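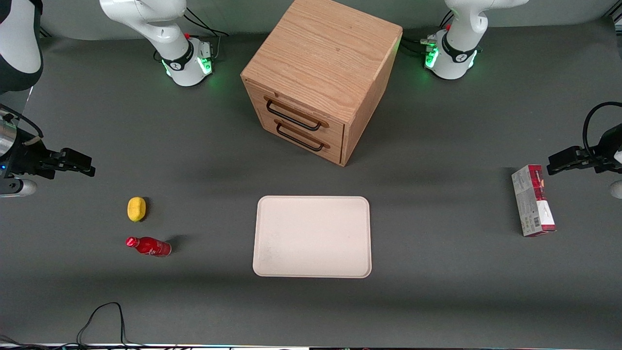 Two arms, one oak cabinet – Wednesday at the Noswood bench.

I've been pricing a second two-arm station for our Soltesley site, so this gallery is mostly me thinking out loud about money! The arms eat most of the budget, sure, but it's the small stuff that gets me every time.

Jident quoted us 300 dollars a pair for spare gripper fingers, and I've put in for 8 pairs. Panyasiri came in cheaper but wants 10 weeks, and I can't wait that long.

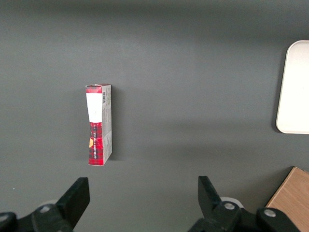
I'm also setting aside 4000 for cables, mounts and a decent table (get the bigger table, trust me). Training days go on a separate line – I forgot them last year and had to go back and beg in December.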